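Home | News | Visits | Calendar | Contact

Open day at Tenell shows robot arms at work

2023-07-06
By Fathima Jayasinghe

The automation workshop Tenell, in Bragança, opened its doors to the public last week, and 183 people came to see the robot arms. It is the second open day of the workshop. The first one was in June of last year and it was much smaller.

Visitors entered in groups and each group stayed 20 minutes. Six arms were running in the main hall. Three of them repeated short tasks of picking and placing, and the other three were kept for questions, so that people could ask the staff to stop the arm and explain a movement.

The most visited table was the one of Setodau, the training program for technical schools. There the students mark the work surface with blue tape, and the arm must go to the square that a visitor has chosen. Many children wanted to choose a second time, and the line became long before lunch.

The company Bostine, which supplies parts to the workshop, gave a talk on how gripper fingers are selected for different objects. The talk was in Portuguese and English. The room has 220 seats and it was almost full.

Tenell wishes to repeat the open day next year. Schools that want to bring a class can already write to the workshop, and the visit is free of charge.
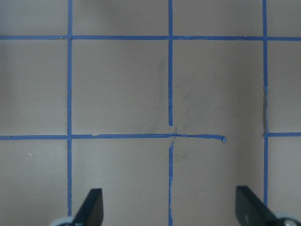
The gripper over the taped grid at the open day in Bragança.

Related news
Setodau accepts new schools for the fall
Bostine talk: the slides are now available
How to arrive at Tenell by bus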